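The Stitch Film

My brother Mounir rang me at work to say he'd been cast in a film, and before I could say anything nice he added that it was only his arm.

"Which arm?" I said.

"The left. It's the better one."

This was in November, when the Nekbridge picture house was still showing things on a weekday and I was still tearing tickets there for not very much money. Mounir had answered a card in the window of the launderette. A man called Alois Moser was making a feature about a ship's doctor who loses his nerve, and he needed people who could keep still. Mounir can keep still. He once slept through our cousin's entire wedding, speeches and band and all, sitting bolt upright with a fork in his hand.

I'd better say now that I wanted to be in films far more than he did. I was the one who'd seen Mornalico seven times. I was the one who'd written to Bouchra Hegazy (two pages, both sides) to tell her what I thought of the ending, and got a postcard back that said "Dear Wael, you may be right." I've still got it. So you can imagine how I felt about the arm.

I went along with him on the first morning, supposedly to hold his coat. They were shooting in the old customs shed, which had been done up as the sick bay with a row of bunks and a lamp on a chain that somebody had to push between takes so it looked as if we were at sea. That somebody turned out to be me. The lad who was meant to do it had gone to find a plug, and Alois Moser looked round, saw me standing there with a coat over my arm, and said, "You. Swing." It was the best thing anyone had ever said to me.

I swung that lamp for two days. You wouldn't believe how hard it is to swing a lamp evenly. Too much and it's a hurricane, too little and it looks like someone's just shut a door. Lwazi Mkhize, who was playing the doctor, used to watch it out of the corner of his eye and sway along with it, and by the second afternoon we had it so well worked out between us that the woman doing the sound had to go and sit outside.

The film itself was all in the sewing up. Moser had this idea that you'd never see the doctor's face while he worked. You'd get the wound, and the lamplight going over it, and the breathing, and you'd have to guess from the breathing whether he was going to manage.
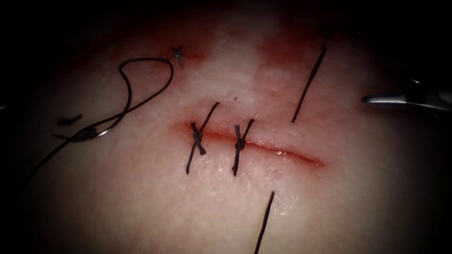
Two stitches in, and more to go.

Mounir, who can't look at a paper cut, kept his eyes shut and his arm out and asked me in Arabic whether it was lunch yet. Moser loved it. He thought it was a prayer. He kept it in!

The trouble came on the second evening. Lwazi put down the needle holder and said, quite politely, that he didn't believe in it. A man who'd lost his nerve wouldn't be this neat, he said. He'd rush, or he'd stop halfway and leave it. Moser said the neatness was the whole point. Lwazi said then the whole point was wrong. I had hold of the lamp and I didn't know whether to keep swinging, so I did, and their two shadows went up and down the wall while they shouted.

"What do you think?" Moser said. It took me a moment to see that he meant me.

I thought of Bouchra Hegazy and my four sides of opinions. I'd been waiting all my life for a director to ask me that. And what I said was, "I think my brother's arm's gone to sleep."

It had, too. We had to rub it for ages.

But Lwazi started laughing, and then he sat down on a bunk and said all right, what if he stopped. What if he put in the first few beautifully and then just sat there, and the boat went on rocking, and that was the end of the scene. Moser walked to the door of the shed and back. Then he told me to swing it a bit slower.

The film opened at Brovitz the following spring. We went on the coach, Mounir in a new shirt with the left sleeve rolled up in case he was recognised. There were 46 seats and over half of them had people in. When it got to the sick bay I couldn't look at the doctor or the wound or anything else. I watched the light, going across and coming back, across and back, and I found I was leaning with it.

"That's me," Mounir whispered.

In the credits they'd put him down as Patient. I was near the bottom, after the caterers -- Lamp, W. Zerouali -- and he made me stay in my seat until it had gone all the way up.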